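Otdale balancing group sets October start for shared reserve

The members of the Otdale balancing group voted on September 22, 2021, to begin sharing reserve capacity in October. The vote followed 90 days of public comment and a second round of changes to the cost rules.

Under the arrangement, the four grid operators in the group will hold a common pool of fast reserve in place of the separate amounts each one keeps today. When a large plant trips or a line goes out, the operator with the shortfall will be able to call on the pool directly through the shared dispatch platform. Until now it had to phone its neighbors one by one and agree on a price each time.

Amra Hoxha, who chairs the operations working group, told members that the technical work is finished. The last interface test between the Ultau and Říha control centers was completed last week. Two earlier tests had been stopped when schedule files arrived with the wrong time stamps, and the file format has been changed to prevent a repeat.

The cost rules took longer to settle. Smaller operators had objected to a first draft that split the cost of the pool by peak load alone. The adopted version uses peak load and the size of the largest single unit in each area. Operators with one very large unit will pay more than they would have under the draft. Comments were received from 46 companies and public bodies, and the replies to all of them are posted on the member site.

"We did not get everything we asked for, but the formula is one we can explain to our regulator," said Analyn Dela Peña, who represented the Říha area in the talks.

Regulators in all of the member areas have approved the rules for a first period of one year. A review is due before that period ends. It will look at how often the pool was used, what it cost, and whether any operator was left short while its share was in use elsewhere.

Market participants do not need to sign a new contract. Existing reserve providers will be moved to the new product list automatically, and should check their unit data before the end of this month. Providers using the older bid form can keep doing so until the review. Questions about unit data go to Reet Dzene in the Ultau office.
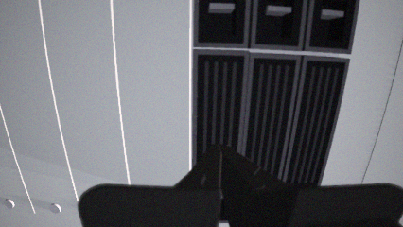

Simulated view with black panels and a gripper.

Training for control room staff continues. So far 41 dispatchers have finished the course, and two more sessions are planned at Lemedeck before the start date. Aileen Catacutan is handling registration. Staff who attended the spring session do not have to repeat the full course but should read the updated section on curtailment.

The working group on cross-border outage planning will meet next month at the Otdale office. Princess Tagle has taken over as secretary of that group. Members who want an item placed on the agenda should send it to her with any supporting papers attached. Minutes of the previous meeting are on the member site.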